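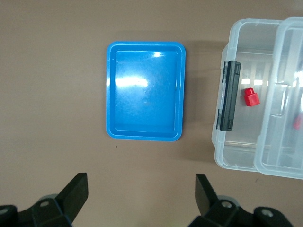
Blue tray for the job you're on, clear latch box for the bits that stay put.

Sorting small parts without losing half of them

Tray first. Always. Tip the jar out onto a bare bench and you'll be on your knees with a torch looking for a grub screw. A shallow tray with a raised lip stops the rollers. Mine's plastic, a bit scuffed, still fine.

Bright colour helps. Black screws on blue, easy. Black screws on a brown bench, good luck.

Glare: shiny trays bounce the light something awful. Move the lamp to the side or stick a sheet of paper in the bottom.

Clear boxes over solid ones. Want to see what's in there without opening teh lid. Check the latch before you buy, open and shut it a few times in the shop. If it feels mushy put it back. I paid 19 dollars for a Filtora one, the Wetgate ones at the market are cheaper but the dividers lift and washers creep underneath.

One sort of thing per compartment. No "misc". Misc eats everything.

Don't fill to the top. Lid won't sit flat and then it all mixes when you carry it sideways.

Latch it before you pick it up!! Lost a whole afternoon in December to that, 40 wall plugs down behind the freezer.

Wash trays in warm soapy water, dry propperly before anything steel goes in. Rust marks don't come out, tried everything.

Kids' building blocks, same system. Tray to play out of, box to put away in.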